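Right, a thread about skincare, from someone who has spent more on it than on shoes and has the face of a person who spent it on shoes.

Background: I turned a certain age in April and bought the Bamness starter set at the big chemist's in Tondville. Cleanser, toner, essence, serum, "pre-cream" and cream. I asked the woman at the till what an essence was and she said it goes before the serum. I asked what the serum was and she said it goes after the essence.

I did the whole lot morning and night. By the second week my cheeks were the colour of boiled ham and they stung when I smiled, so I stopped smiling. Several people at work asked if I was all right and one asked if I'd been skiing.

So I went to the pharmacist, a patient man, and put all the bottles on his counter in a row. He looked at them the way a mechanic looks at your car when you've had a go at it yourself.

Two of them had acids in. One had a retinoid in. The toner had alcohol quite high up the list. I had been taking the top off my own face twice a day and then paying extra for a cream to put it back.

His advice was to drop everything except 3 things: a plain cleanser at night, a plain moisturiser, and sunscreen in the morning. Lukewarm water. No scrubbing. He said to come back in a month, or sooner if it got worse.

I said was there nothing else I could be doing. He said I could be doing less. I have had this advice before about other areas of my life.

The first few days were dreadful, mainly because I had nothing to do. My evening routine had been taking longer than my tea. I stood in the bathroom at nine o'clock with a washed face and no plans. 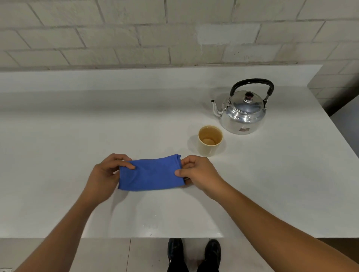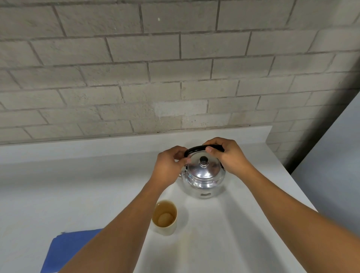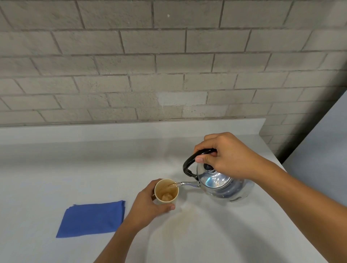
Anyway. Having time on my hands I went on a skincare forum, which was a mistake. There is a single discussion there about whether you should pat or press your moisturiser. It has 1,993 replies. I read far more of them than I'd like to admit and I'm a presser now.

Also learned there are people who keep their creams in a special little fridge. Udorar make one. It holds up to 400 ml, so one decent bottle and a lip balm, and it has a light inside in case you need to find the lip balm.

I did not buy the fridge. I had it in the basket overnight and took it out in the morning, and I'd like some credit for that.

Sunscreen. I'd always thought of it as a holiday item, kept in a suitcase, gritty round the lid. Apparently you want it on most days when you're out and about, and you want a fair amount. Not the pea I'd been using. I had been protecting one eyebrow.

The first one I tried left me looking like a Victorian child with a cough. The second, from Iturra, goes on clear but pills if you rub it in too soon after the moisturiser. Little grey crumbs all down my collar. Wait a few minutes between the two and it behaves.

Do your ears. And the back of your neck if your hair's short. I say this as a man whose ears have been out in the weather for decades with no help from me at all.

A few of you asked about flannels. I use my hands now and dab dry with a clean towel. The flannel I'd had on the go was an exfoliant in its own right and possibly a habitat.

And for whoever asked about the pillowcase: yes, I bought a silk one. I slide off it. Can't say it has done anything for my face but I've seen a lot more of the bedroom floor.

Month's up. The redness has gone down a good deal, the stinging stopped fairly early on, and I can smile again if there's cause. I went back to the pharmacist and he said "good" and served the next person.

I asked from the side of the queue if I could start the retinoid again. He said perhaps, one night a week, a small amount, and to stop if it stung. The acids he'd leave alone for now. He didn't look up from the till.

If your skin's very sore, or it's weeping, or it isn't settling, go and see somebody proper about it. I'm a man with a bag of bottles.

On which note, I've got most of a Bamness toner, essence and pre-cream going spare if anyone near Tondville wants them. Collection only. Don't use them all at once.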